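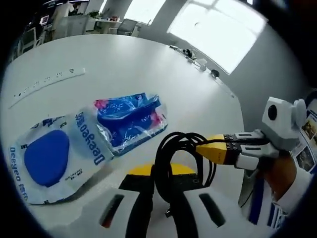
Flinmont Shared Laundry and Supply Room: Progress Report, February

0 comments 2 shares

Work completed

The supply room at the Flinmont building opened to residents at the start of the month. The grant from the Ekpo fund covered shelving, a lockable cabinet, a folding counter and the first order of stock. All of these are in place. The room is open in the mornings until 11:30 and again from 4 p.m. to 7 p.m.

The laundry side took longer. Two washers were delivered on time, but the drain line behind the north wall turned out to be narrower than the plans showed. The plumber replaced the section between the wall and the floor trap, and both washers have been running since the middle of the month. The dryers are connected to the old vent for now. The vent works but it is long and has one more bend than the manufacturer recommends, so lint builds up at the elbow. We clean it at the end of each week.

We gave out 200 starter packs to households in the building and on the two streets behind it. Each pack held soap, dish sponges, trash bags and a printed sheet with room hours. The sheet left out the holiday closing days, and a corrected version is now posted by the door.

Use of the room

Mornings are quiet. Most people come after 5 p.m., often with children, and the line for the washers can reach the hallway. Residents have asked for later hours more than anything else. We would like to try staying open until 9 p.m. on a few evenings before asking for a permanent change, mainly to see whether the noise reaches the apartments above.

Paper goods and laundry soap go fastest. Floor cleaner hardly moves, and we have stopped reordering it. Several people asked for diapers in larger sizes. We bought a small amount out of the general supply line and they were gone within days. We would like to make them a regular item.

The sign-in sheet has been a weak point. Some residents do not want to write down an apartment number, and others skip the sheet when the room is busy. We have switched to a shorter form that asks only for household size and whether it is a first visit. Returns are better, although the numbers from early in the month should not be relied on.

Supplies and storage

Deliveries from Oker arrive on pallets and have to be broken down in the lobby, as the pallet jack does not fit through the supply room door. This blocks the mailboxes for part of the morning. Oker has agreed to send smaller loads, more often, at the same price. The first of these is due next month.

One carton of dish soap leaked in transit and was credited in full. The bottom shelf on the left side was damp for a while after the drain work and has been left bare until we are sure the wall behind it is dry.

Budget

Spending is within the approved total. The plumbing work was not in the original plan and was paid from the contingency line, which is now mostly used. Shelving came in under the estimate – we assembled it ourselves – and we ask permission to move the difference to the vent work described below. Stock spending is slightly ahead of schedule due to the starter packs and should even out by spring.

Still to do

The dryer vent needs a shorter run through the rear wall. Gutex has looked at the site and will send a written quote. The work needs a permit from the city, and we have filed the application.

The counter needs a stronger hinge on the window side. It holds, but it sags when someone leans on it.

We also need a second set of keys for the cabinet and a ramp edge at the back door, where the sill catches cart wheels.

Decisions needed from the fund

Approval to move the unspent shelving money to the vent, and a yes or no on the evening trial. We can start the trial as soon as we hear back.

Contact the Flinmont building office | Back to top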